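Keeping Salmonella Out of a Small Kitchen

I've been making truffles and filled bars at home for years, and my cousins still tease me about how fussy I am with the washing up. Fine by me! Chocolate, eggs, raw flour and nuts all get a lot of hands on them before they reach my mixing bowl, and I'd like to do my part once they arrive.

Everything starts with the work surface, so I'll start there too.

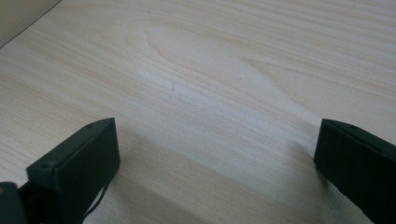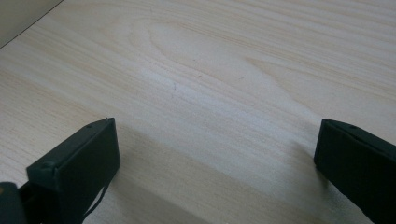 Darragh Doherty wrote in after my last page to say that he wipes down with one cloth all day and has never been sick, and wanted to know what was so wrong with that. Well, Darragh, a damp cloth that has been over egg drips at nine in the morning is carrying them around until supper. I keep a stack of old cotton squares in a drawer and take a fresh one for each job. The used ones go straight in a bucket, and the bucket goes in a hot wash at the end of the day.

Wash first, then sanitize

I did this backwards for ages. I'd spray the counter with sanitizer, wipe the crumbs around in it and call it done. But grease and chocolate smears get in the way of the spray, so now it's warm water and dish soap, a rinse, and then the sanitizer. Read the label on yours for how long it has to stay wet. Mine says 3 minutes, and I used to give it about as long as it takes to find a towel. (Set a timer. You will not stand there and guess right.) Let it air dry if you can wait.

Chocolate and water don't mix

This is the part that catches new chocolate makers. You want everything clean, but one wet spoon will turn a bowl of melted chocolate into a stiff, grainy lump. I wash my bowls, molds and scrapers the night before and leave them upside down on a rack, and in the morning I run a dry paper towel over each one anyway. Polycarbonate molds get warm water, mild soap and a soft cloth, never the scrubby side of a sponge, or your shine is gone.

Don't count on melting to make things safe, either. We melt chocolate gently, and germs can hang on surprisingly well in something so fatty and dry. If a bag gets recalled, out it goes, along with anything you made from it. I know it hurts. I once tossed a whole batch of hazelnut bars in March and sulked for the rest of the evening.

Write it on the bag

When I pour chips or chunks into a jar, I cut the lot number and best-by date off the bag and tape them to the lid. It takes no time, and it means that when a recall notice goes up I can check my shelf right away. Don't top up a half-full jar from a new bag! Finish it, wash it, dry it completely, then refill. Same with cocoa powder and milk powder.

Eggs and cookie dough

I crack eggs at the sink end of the counter, into a small cup, and the shells go directly in the trash. Then I wash my hands before I touch the chocolate drawer — every single time, even when I'm in a rush. Raw flour gets treated just like raw egg in my house, so no spoon-licking until the tray comes out of the oven. If you want dough in your ice cream, buy the kind that says right on the tub that it's fine to eat raw.

Odds and ends

Wooden spoons with cracks are done. Give them to whoever paints the fence.

Keep the phone off the counter, or wipe it down too. Mine was filthier than the drain.

Nuts go in the freezer in a sealed bag, well away from the chicken.

Wash the can opener. Go look at the blade on yours, I'll wait.

Next time I'll get into cleaning a tempering machine, which takes me most of an afternoon and a lot of toothpicks.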